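Household Methods, Unit 3: Small Hanging Points and Hard Floors
Notes to go with the practical. Posted 01/04/2020

Right, these are the notes I promised at the end of last session, typed up from my scribbles and a bit longer than I meant them to be. If you were there you can skim. If you weren't, read the lot and then have a go in your own place before we meet again, as I'm going to ask each of you what you hung and where.

The unit is about keys, rings and the little bits that end up at the bottom of a bag. It sounds like nothing much, I know! But I've been into a lot of homes for the Orkgate course now and I can tell you the thing people complain about most is never the big cupboard, it's the keys. So we start small. A ring, a hook, a surface that will hold the hook, and a habit of putting the one on the other when you walk in.

First, the ring itself. A split ring is the double-wound sort you have to prise open with a fingernail. I like them for this job as they hang neatly from quite a thin hook, and you can grab one without looking. If the ring is too small you'll be fiddling every time, and if you're fiddling you'll give up by the end of the week and drop the keys on the sideboard like before. Try yours with your gloves on (those of you who've done a Canadian January will know why I ask).

Second, where does it go? Walk in your own door and stop at the first place your hand wants to let go of something. Have a look at what's there. A long low sideboard is the usual answer, flat on top and asking for clutter. 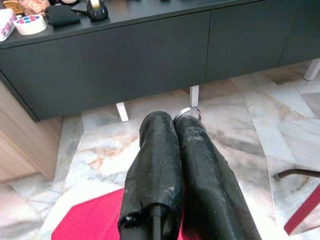
I'm not against sideboards, I've got one myself and I'd be lost without it. What I'd say is that a flat top with plain doors and no handles gives you nowhere to hang a thing, so everything gets laid down, and once it's laid down something else gets laid on it. Handleless doors look lovely and calm and they're easy to wipe, but you do pay for it in hanging spots. That's why we bring in the hook.

Raghavendra Kamath asked me whether you could stick the hook straight onto the cupboard door. You can, but think about the swing of the door and whether the keys will knock about every time it's opened. I'd sooner see it on a fixed panel, at elbow height, a little way in from the corner. Hold the ring there with your fingers for a moment before you peel anything. If your arm feels silly, move it.

Third, and this is the part people skip: the floor underneath. You're going to drop things. Everybody does while they're learning a new spot. On carpet that's no bother, but on polished stone it's another story. Keys can chip it, small rings skate off under the nearest cabinet, and any grit you've walked in gets ground about by whatever you drag across it. Sweep before you start the practical, please. Soft brush or a dry microfibre cloth, then a barely damp one with plain warm water. No vinegar on marble, and no lemon either, whatever your auntie does. It dulls the polish and you won't get it back with elbow grease.

Get right into the corners beside the cabinets too, and shift anything light that's standing on the tiles. Lift it, don't shove it. 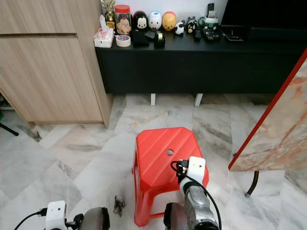
Now, seating and stools, which I squeezed into this unit because they never get a session of their own. A plastic stool is the most useful thing in a small home and I won't hear a word against it. You sit on it to do up your boots, you put the shopping on it, you rest a tray on it while you sort out what's in your pockets. Red is my favourite colour for one, purely so you don't walk into it in the dark. For this course I want you to treat it as your landing table: bag on the stool, keys out of the bag, ring on the hook, bag away. Do it in that order a few times over and your hands will pick it up.

Two cautions. Wipe the feet of the stool as well as the seat, as that's where the grit hides. And don't stand on it to reach a high shelf unless you know it's made for it and the floor is dry. Splayed legs are steadier than straight ones, but a glossy tile is a glossy tile.

Declan Sugden has kindly lent us his notes on sticky hooks for the last part, and I've pinched most of what follows from him. Clean the surface, let it dry fully, press the base on hard and then leave it alone. The waiting is where it goes wrong. Follow the time on your own packet, and don't hang a thing on it early to "just see". Clear bases are nice on a pale, marbled finish, you hardly notice them from across the room. If you use mesh tape near a hook, press the edges and corners down with your thumb, as a lifted corner collects fluff like you wouldn't believe.
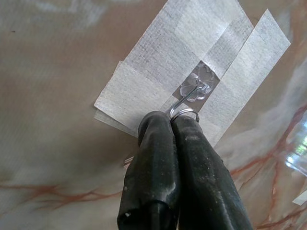 Reading time: 5 min

For the practical, then. Pick one ring and one hook. Hang the ring so it faces you side-on or flat, whichever your fingers like better, and take it off and put it back a few times at an ordinary pace. Pay attention to the lift. With a wire hook that curls up at the end you have to raise the ring clear of the curl before you pull, and if you just tug outward you're putting all the strain on the adhesive. Up, then out. I say it so often in class that I heard someone muttering it in the car park.

If the hook comes away, don't press the old pad back on. Peel off what's left, clean the spot with a little dish soap and water, dry it well and start again with a fresh one.

Check the weight limit too. If yours says 500 grams, that's your whole bunch, including the bottle opener and the souvenir from Gran's holiday. Weigh it on the kitchen scales.

To bring next time: your ring, a soft cloth, and a line or two on where your hand wanted to let go. We'll do coat pegs after the break, and I'll need a hand moving the tables back.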